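Velas perfumadas em casa: como fazê-las durar mais
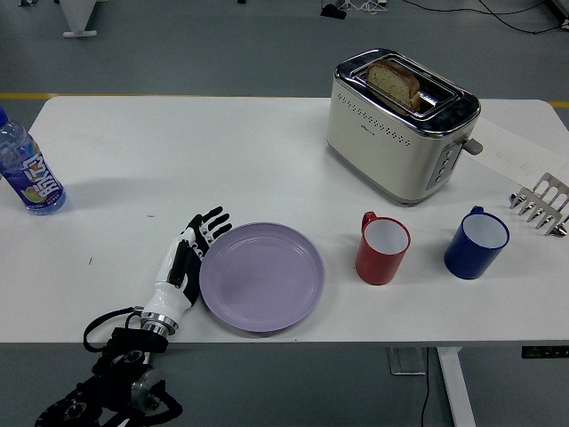 Quanto tempo deve arder uma vela nova na primeira vez?
Até a cera derreter de uma borda à outra do copo. Numa vela pequena bastam duas horas; numa de boca larga conte com quatro. Se a apagar antes, fica um buraco no meio e a cera dos lados já não se aproveita.

Pavio
Corte-o a cinco milímetros antes de acender. Um pavio comprido faz fumo e suja o vidro.

Lugar
Longe de cortinas e de correntes de ar. Deixe 15 cm entre duas velas acesas. Não saia da divisão com a chama acesa.

Restos de cera
Quando sobrar um dedo de cera no fundo, pare de usar. Ponha o copo no congelador durante a noite e solte o resto com uma faca sem ponta. Com 100 g de restos enche-se um copo pequeno. Os da Vameo têm a boca estreita e dão mais trabalho.

Oferecer
Guarde a vela deitada em papel de seda, ao abrigo do sol. As da Calia perdem a cor se ficarem na montra desde fevereiro.

Texto: Petrică Mocanu
Atualizado em 8 de julho de 2025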